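4.2 Cleaning up the Skendcombe footprints

I'll admit I thought this part would take me an afternoon. The town gave us 2963 building footprints, and I figured we'd load them into Brelus, pull the heights from the laser survey and have our shadow maps by dinner. Well, no! The footprints had been drawn by hand over old air photos, and 489 of them overlapped a neighbor – sometimes by a hair, sometimes by half a garage.

My first try was to snap every shared wall to the nearest parcel line. It worked nicely downtown and made a real mess of Flirndale, where the row houses step down the hill and the parcel lines wander (I still have the screenshots, and they're awful). So I went back to the Jafarzadeh rule, which keeps the larger building as it is and trims the smaller one, and I only let it run on overlaps under 2 meters wide. Anything bigger I fixed by eye.

Figure 3. Two white robotic arms with black grippers at a blue plastic tray.
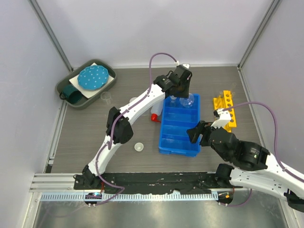
After that I reran the shadows for June at 20-minute steps, and the odd dark slivers between the row houses were gone.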